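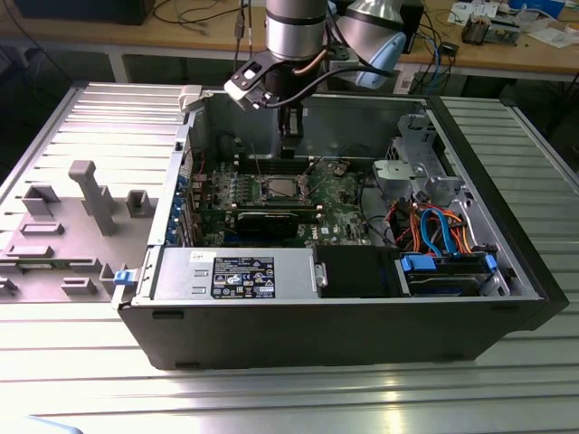 A desktop computer with its side panel off.

Why do computers get warm?

Put your hand near the back of a computer that has been busy for a while. Toasty! Every sum it does takes a little electricity, and that electricity ends up as heat. A computer does billions of sums a second, mostly so you can watch a cat fall off a couch.

The hardest worker is the processor, a flat square smaller than a cracker. Metal fins called heat sinks soak up warmth and spread it into the air - a bit like an elephant's ears, but with less flapping. Then a fan blows the warm air away.

Dust is the enemy. It settles on the fins like a blanket, and blankets are for beds.

Words by Maribel Huanca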